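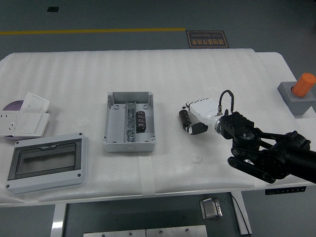 **Sprechnotizen, Zelle Skenik: Einrichtung und Pflege**
Vortrag: Fadwa Zaki, Stand 08.11.2023

**1 Ausgangslage**
- Aufgabe der Zelle: Kondensator greifen, aufrecht führen, im Gehäuse neben der Hutschiene ablegen.
- Steuerung von Calado, Ablaufprogramm von uns. Für die Schaltschrankseite bitte an Syafiqah Ong verweisen.
- Nicht in die Greifplanung einsteigen, das kommt im zweiten Vortrag.

**2 Tisch und Auflage**
- Weiße, gerippte Schaumstoffauflage. Rippen vor jeder Schicht absaugen, kein Lösemittel.
- Der Klebestreifen an der Vorderkante ist die Bezugslinie für die Ausrichtung der Auflage. Nach jedem Wechsel neu setzen.
- Gehäuse ohne Deckel einlegen, Schiene in Längsrichtung. Abstand Gehäusemitte zu Tischkante rechts: 280 mm.
- Steckdosenplatte, Schalterplatte und Verteilerabdeckung bleiben links. Der Arm kommt von rechts, der Weg dort muss frei sein.

**3 Hand und Handgelenk**
- Flansch: 4 Schrauben, über Kreuz anziehen, danach Markierlack.
- Kabelbogen oberhalb der Hand: muss in jeder Endlage frei stehen. Liegt er am Gelenkmodul an, Zugentlastung lösen und neu einstellen.
- Nullpunkt der Finger nach jedem Flanschtausch neu einlernen. Referenzfahrt nur mit leerer Hand.
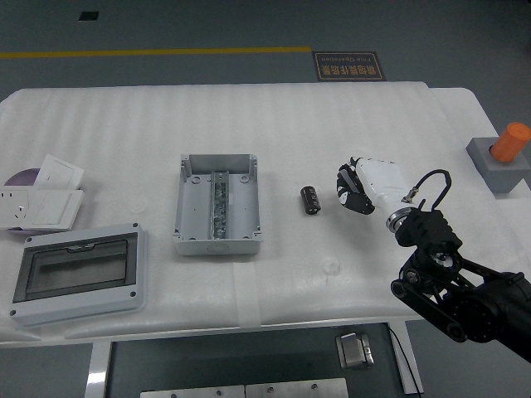

*Folie 6: Kondensator stehend rechts vom Klemmengehäuse, Finger der Hand gekrümmt dicht daran.*

- Auf der Folie auf den Abstand zwischen Fingern und Bauteil zeigen. Die Annäherung läuft mit reduzierter Geschwindigkeit, Parameter 205 in der Skenik-Maske.
- Bei Kippneigung zuerst die Auflage unter der Standfläche prüfen, dann die Greifhöhe. Die Greifkraft bleibt, wie sie ist.

**4 Wartung**
- Intervall: 500 Betriebsstunden. Fingergelenke auf Spiel prüfen, Kabelmantel auf Scheuerstellen, Flansch auf Sitz.
- Befund im Februar in Skistby: Nullpunktdrift, Ursache war ein gelockerter Flansch. Seitdem Sichtprüfung des Markierlacks zu Schichtbeginn.
- Ersatzkabel über Clorkov, fertig konfektioniert. Nicht selbst kürzen, sonst stimmt die Bogenlänge nicht.

**5 Wiederanlauf**
- Reihenfolge: Freigabe, Referenzfahrt, Leerzyklus, ein Zyklus mit Bauteil unter Aufsicht.
- Weicht die Ablageposition ab, Auflage zum Klebestreifen kontrollieren, dann erst ins Programm gehen.
- Fragen zur Freigabekette an Syafiqah Ong weitergeben. Danach Folie 7, Ersatzteilliste.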